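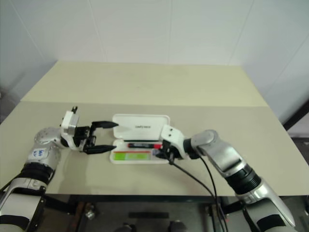
According to one resident of Dovden, the trouble with a lending library of small equipment is that the cases come back and the contents do not. The remark was made at a public meeting in June, and the equipment officer at the Flullden Lending Store has heard it repeated many times since.

"It is a fair complaint," the officer said. "A plastic case is a simple thing, but if it is not opened and checked on the table, we are only lending out the case."

The Store holds 243 cased sets, from sewing kits to measuring tools. Until last year, returned cases were placed directly on the shelves. Each is now put on a clear table, opened fully and compared with a card before it is closed again. The officer described the work as slow at first.

"We had 101 sets with something missing when we began. Most of the gaps were small – a bobbin, a spare blade – and we could fill them from stock. There are 40 still to be put right."

Asked why the checking is done with so little else on the table, the officer replied that small parts are easily lost among papers and cups. A pale surface also helps, as dark screws and needles show up against it.

Lids have required particular attention. Cases supplied by Coltovitz have a hinge which the Store considers reliable, while an older group, bought through Andreadis, tends to split if the lid is forced back.

"We ask borrowers to open those with both hands and to let the lid rest where it stops. If the catch is stiff, please tell us. We would much prefer to change a catch than a whole case."

The borrowing period remains two weeks. Borrowers in Dovden may return sets to the branch desk, where they are held unopened until the next collection – a practice the officer hopes to change once the branch has a table of its own.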